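Keep the Cereal in Its Box

I have lived with cereal boxes on open shelves for most of my life, and with plastic canisters for 2 years. I have gone back to the boxes. This piece is my case for doing the same, and it is aimed mostly at people who are thinking about spending money on a matching set.

My canisters came from a kitchen store called Bakitz. They were clear, square, and stackable, with gray lids that snapped down on four sides. They looked good for the first week. Then the lids started coming back from the dishwasher with water in the seams, and every refill meant emptying the old crumbs, washing, drying overnight, and pouring. There was usually a cup or so of cereal that didn't fit, so I kept the box anyway, folded over, in another cabinet. I was storing the same cereal twice.

## The box carries the information

A cereal box has a name on the front in letters you can read from across a kitchen. A child who can't read yet knows it by its color. My sister-in-law, Brenda Alarcón, has seven people eating breakfast in her house in Foltosthorpe, and she has never labeled anything. She says "the yellow one" and somebody brings it.

The sides matter too. When I poured cereal into canisters I threw away the ingredient list, the nutrition panel, and the date on the top flap. A friend of mine, Kanokwan Sitthichai, cooks for a son with a nut allergy. She will not serve him anything from a canister in another person's home, and I think she is right. A strip of tape that says "flakes" does not tell her anything.

Stand a few boxes up with some space between them and you can see how much is printed on each one. The Corn Pops box has its Nutrition Facts on the narrow side, under a smaller copy of the logo. The blue box has its narrow side forward, and it still gives you the small print, a recycling label, and a place to send questions or comments. The orange Frosted Mini Wheats behind them need no introduction.

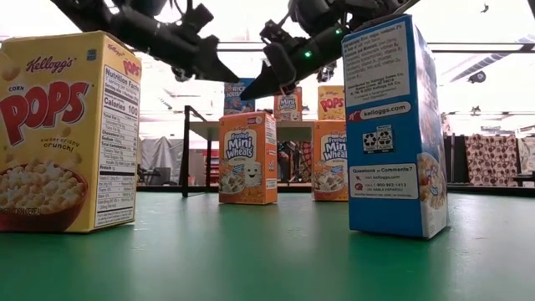

## What the boxes do badly

They are tall. Most cabinet shelves are set for plates and glasses, and the larger boxes won't stand up in them. I moved one shelf in my pantry up two peg holes in October and that took care of it. If your shelves are fixed, the top of the refrigerator works, provided the shortest person in the house isn't the one who eats the most cereal.

The cardboard tab tears. I don't bother with it anymore. What keeps cereal fresh is the inner bag, and the inner bag needs to be rolled down tight and clipped. A binder clip is fine. I have also used the long Skomura clips, which hold better on the wide bags and cost more than they should.

Boxes also take up room when they are nearly empty, and people put them back with a spoonful left. Canisters have the same problem, but you can see through them, so I'll give them that one.

## Where I would still use a canister

Oats, rice, and flour come in paper or thin bags that split and spill, and I keep all of those in hard containers. I have an old Rivadeneira flour bin that I would not give up. If you have mice or pantry moths, put everything in something hard, cereal included, and cut the side panel off the box and tape it on.

Otherwise, leave the cereal where it came from. Line the boxes up with the fronts showing if there's room, or the spines if there isn't, and put the open ones where people can reach them.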